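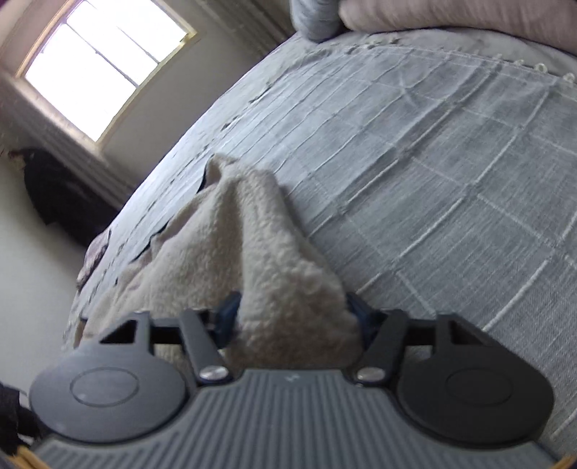

Cream fleece on a gray checked bedcover.

The Winter Pile

Getting the fleece out before you need it, and what to do with it when you do

By Qianru Pan
Aug 17, 2020

My closet has one high shelf, and everything thick goes up there in spring. Sherpa fleece, two wool blankets, a quilted vest, the scarves. It comes down again in late summer, well ahead of the first cold night in October, because by then I want to know what still fits, what needs washing and what has gone flat.

The job happens on the bed. I have tried the floor and the dining table, and the floor has dust and the table is too narrow for anything with sleeves. A made bed is the right height and it's wide enough to lay a coat open. Leave the bedcover on. Sherpa sheds, especially when it has been folded for months, and a flat woven cover can be shaken out of the window afterward. Loose pile on a fitted sheet is there until laundry day.

Sherpa is a knitted polyester with a looped or curled pile on one side, made to look like the wool side of a sheepskin. Some jackets wear it on the outside, some only as lining. Most of what is sold in Prirkside is all polyester, though you will find blends with a little cotton backing, and those take a lot longer to dry. Check the label before anything else. If the label has been cut out, treat the piece as the fussiest kind.

The first thing I do is open every zipper and lay the piece down with the pile up. Then I pinch up a fold in the middle and let it drop. Fleece in good shape comes back up and keeps its curl along the fold. Fleece that has been washed too hot stays creased and feels like felt between the fingers. I check the elbows, the cuffs and the back of the collar separately. A collar can be matted on a jacket that is fine everywhere else.

Matting can be improved but it can't be undone. I use a plain pet slicker brush with soft pins, going lightly in one direction and then the other, and I stop when the tips of the curls have separated. Pressing harder pulls the pile out of the backing. For a collar I mist the spot with water first. Shops sell fleece combs that cost more, and the one I bought sits in a drawer.

Washing

I wash sherpa inside out, zipped, by itself or with other synthetics. No towels. Towel lint gets into a curled pile and you will be picking at it until spring. Cold water, gentle cycle, half the usual detergent. I have been using Kukero liquid, mostly because it rinses out without an extra cycle on my machine. Powder can leave grains at the base of the pile if the water is cold.

Skip fabric softener. It coats the fibers, and the fleece feels slick for a wash or two and then clumps.

My building's machines are too small for a blanket, so the big things go to the laundromat at 742 Urach Avenue, which has three large front loaders along the back wall. Go in the morning. The owner, Mr. Jiang, keeps a handwritten sheet by the change machine with water temperatures for every setting, and it is more useful than anything printed on the machines themselves. His "warm" is hotter than mine at home, so I use cold there too.

Drying is where most fleece gets ruined. Polyester pile softens under high heat and then sets in whatever shape it was in, and that is the crunchy, flattened look you see on thrift store racks. Air dry if you have the space. If you have to use a dryer, use no heat or the lowest one, take the piece out while the seams are still damp and finish it over the back of a chair. A thick jacket can take up to 38 hours to dry through in a humid week. Feel inside the pockets and under the collar before you decide it's done.
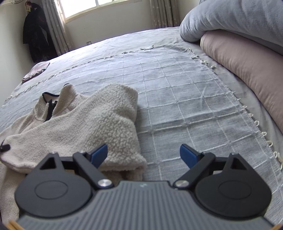 Zippers deserve a few minutes of their own. Run each one up and down its full length before the season starts. If it drags, rub the teeth with a graphite pencil and run it again. Trim away loose threads with small scissors, and don't pull on them, particularly along a bound edge where one thread may be holding several inches of tape. A drawcord that has slipped inside its channel can be worked back out with a safety pin.

If a zipper needs replacing, get a price first. I was quoted $70 for a full-length zipper on a jacket that had been cheaper than that new. I sewed a snap placket over the old one and wore it two more winters.

Folding and putting away

Fleece shouldn't be vacuum packed. The bags save a lot of shelf, and I used them for years, but the pile comes out pressed flat and some of it stays that way. I fold loosely now. For a jacket, zip it halfway, turn both sleeves across the front, and fold once from the hem to the chest. Leave the collar standing. For a blanket, fold in thirds lengthwise and roll it without squeezing.

Cotton pillowcases make good storage bags. The fleece can breathe, the lint stays inside, and you can write on a strip of masking tape what is in each one. Heavier pieces go at the bottom of the shelf. Wool gets its own bag with cedar, and the polyester doesn't need any.

When everything has been sorted I take the cover off the bed, shake it outside and go over it once with a lint roller. The vest I still haven't decided about. It has been on the back of the bedroom door since Sunday dinner, waiting for a button.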